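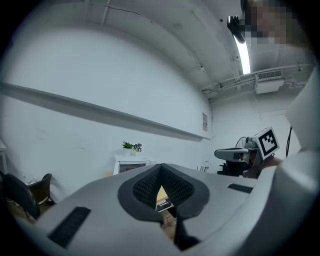 The workroom at Tratier: white cabinet by the wall, air conditioning unit high on the right.

January 2021
By the Prena project office

Home | Reports | Grants | Contact

The room is painted, lit and cooled, in the order the budget liked least. Of the 50 storage boxes ordered from Vergara, five came without lids and have been sent back. Shelving slips to February, so the cabinet carries on alone. We have spent roughly 100 dollars on hooks, a sum we are prepared to defend.

Contact the Prena office | © Prena | Back to top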